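The white covering on the work table

I moved into the place on Clindley in March, and the table was the first thing I set up.
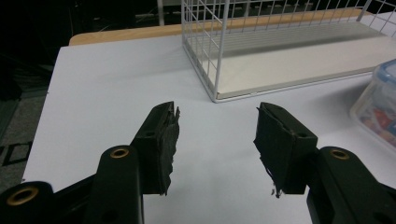 A table that gets used every day needs something on top of it, and I put off buying anything for far too long. The old one had rings, glue spots and one long knife mark from a job I should have done on a board. This time I wanted a covering from the start. I went with a smooth one in a very light color, white with a little blue in it, and it takes up most of the top. Along the far side I left a strip of the wood uncovered. The white wire basket stands back there, and it has a solid flat bottom, so small things stay in it. My last basket was wire all the way around and every pencil I owned went through it sooner or later.

The covering is sold as the Holst, and it comes rolled. It wanted to stay rolled. The sheet in the package says to leave it flat overnight. Mine took 6 days, with books on the corners and a cutting board in the middle. I tried a hair dryer on low for one stubborn end and it helped a little, but I would not do that again because the end went slightly wavy before it settled. If you have the floor space, unroll it there first and walk around it for a week.

Cutting it was easy. I marked the underside with pencil, clamped a straight board along the line and made several light passes with a fresh blade. The piece was 24 inches longer than I needed, and the leftover went into the kitchen as a drawer liner, where it works fine.

I did not glue it down. I thought about it and read a long thread where people argued over double-sided tape – half of them said it ruined the finish when they pulled it up. Mine just lies there. It creeps toward me when I lean on it hard, and I push it back.

Cleaning is a damp cloth and a drop of dish soap. Coffee comes up if you get to it the same morning. Ballpoint does not come up with soap, but rubbing alcohol on a cotton ball took most of it. I have not tried marker and don't plan to.

The basket is from Rirora and cost 9 dollars. I had looked at a nicer one at Privesstead, with handles, but it was too deep and I know what happens to deep baskets. Whatever goes in first never comes out. In this one I can see everything through the sides, and I empty it every couple of weeks and put things back where they belong, or say I will.

Next is the light. The ceiling fixture is bright enough, but it reflects off the white more than I expected, and by late afternoon my eyes are tired. I might try a warmer bulb first – cheaper than a lamp – and see if that's enough.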